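Language Tandems by Text and Voice: what we tried at Tralberg

Term project report, second draft
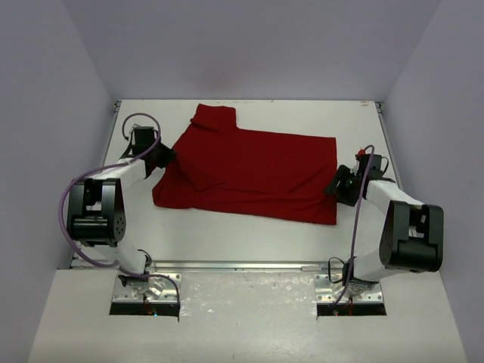
Terka wrote back before we had even finished the sign-up sheet: why pair people by level at all, why not by what they like to talk about? Two beginners who both love cooking will get further than a beginner and a teacher with nothing to say. Fair point. We kept the levels but added a line for interests. Should have done it from the start.

Background

A tandem = two people, two languages, half the time in each. No grades, no teacher in the room. Our school at Tralberg has a lot of exchange students who speak good book English and freeze up at the bus stop. Also a lot of local students who took Spanish or Czech for years and never said a word of it to anyone outside class. Seemed like an easy match. Was not that easy.

Question we wanted to answer: do pairs keep meeting after the first couple of weeks, and if not, what stops them?

What we did

Put up a sheet in the hallway and a post on the student board. Asked for name, language you speak, language you want, level (your own guess), free hours, interests. Matched by hand on a Sunday-night kind of schedule, meaning late and tired. Ended up with 8 pairs. Each pair was asked to meet for six weeks, once a week, an hour if they could. Half an hour in one language, then switch.

We gave every pair a short list of topics to start with. Food at home, worst trip ever, what your street looks like, a movie you hated. Pairs could ignore it. Most used it the first time and then forgot about it, fine.

After each meeting one person sent us a message: did you meet, how long, which language did you mostly speak, anything odd. We used the Tikico app for this as it was free and most people had it allready. Some pairs also used it to talk between meetings, voice notes mainly. We did not plan that but it matters, see below.

What happened

Six pairs got past the second week. Two stopped right away. One of those never found a common hour, the other met one time and said it was polite but dull. At the end three pairs were still meeting every week. The other three met on and off, skipped during exams, came back or said they would.

Language balance was bad. Nearly everybody slid into English. Even when both people had agreed on the switch, it took one hard sentence and they were back in the easy language. The pairs who used a kitchen timer did better. Silly little thing but it works, when it rings you change and there is no argument over it.

Voice notes: the pairs who sent them between meetings were the ones who lasted. Can't say which way round that goes. Maybe they sent notes because they liked each other anyway. But a few people told us that they were braver in a voice note, you can delete it and start over before sending. One person recorded the same note six times. She said that was the most Spanish she had spoken all year.

Corrections were a sore spot. Some wanted every mistake fixed, some hated it. We never asked about this on the form. One pair nearly quit over it. They sorted it out by saving corrections for the last few minutes, written down on paper, and after that it was okay.

Places

The library is too quiet, people whisper and whispering in a foreign language is awful. The cafe on Sibiya street was the favorite, loud enough that no one listens in. Walking was good too. Two people said talking is easier when you don't have to look at the other person the whole time.

Problems with our own work

Small group. People who sign up for this are the chatty ones already. Levels were self-reported and some were way off, mostly too modest. Some weekly messages came in late and in one lump, so the lengths of meetings are from memory. We also did not test anybody's speaking before and after, so we can't say that anyone got better. They say they feel better about it. Not the same.

For next time

Ask how people want to be corrected. Hand out timers, or tell them to use a phone. Set the first meeting for them, day and place, instead of letting them write back and forth. Start in October and not right before exams. Interests before level, Terka was right on that one.

Forms and the topic list are in the apendix. The Czech version of the list still needs checking by someone who speaks it properly.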